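Open Day at the Suvdale Workshop: The Gallery
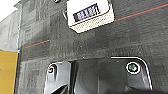 The gripper's view of the white box, label and all, with a thin red-orange line across the gray.

We promised a gallery to everyone who came through on Wednesday, and to the people who meant to come and then saw the parking. It's a short gallery. Most of what follows is notes, written up by me from the back of a program while I could still read my own handwriting.

The afternoon began at 10 minutes past the advertised time, with a welcome from Horacio Yáñez, who runs the Passka bench and had been told to keep it to 4 minutes. He kept it to 28. In his defense, most of that was answering a boy in the front row who wanted to know how strong the arm was, and then whether it was stronger than Horacio, and then whether we could find out. We could not.

The wrist camera got the biggest crowd. People will walk straight past a machine that costs more than their house to look at a small screen showing what the machine is looking at. Several visitors asked why so much of the view is taken up by the gripper itself. Well, the camera lives on the wrist, and the gripper is what's at the end of the wrist. You'd see a lot of your own hands too if your eyes were down there.

We also heard plenty of opinions on how close a camera ought to be. A retired surveyor wanted it higher. His wife wanted it lower, and wanted him to let somebody else have a turn.

Over at the Bilis table, the talk on cable routing drew a smaller but very loyal audience. I went in expecting to stay for the free pen and came out with views on strain relief. There were no pens left, by the way. We ordered 100 and they were gone before the second talk, which says something about engineers.

The Mbeki room was open for questions all afternoon. The most popular one was "Where's the restroom?" (down the hall, past the coat rack, same as last year). The runner-up was whether robots will take our jobs, put to a man who had spent the morning setting out folding chairs and looked open to offers.

Thanks to everyone who stayed to stack those chairs, and to whoever left a very good umbrella by the Passka bench — it's at the front desk, and it's being admired. The next open day will be in May, with more parking, or at least a clearer sign explaining that there isn't any.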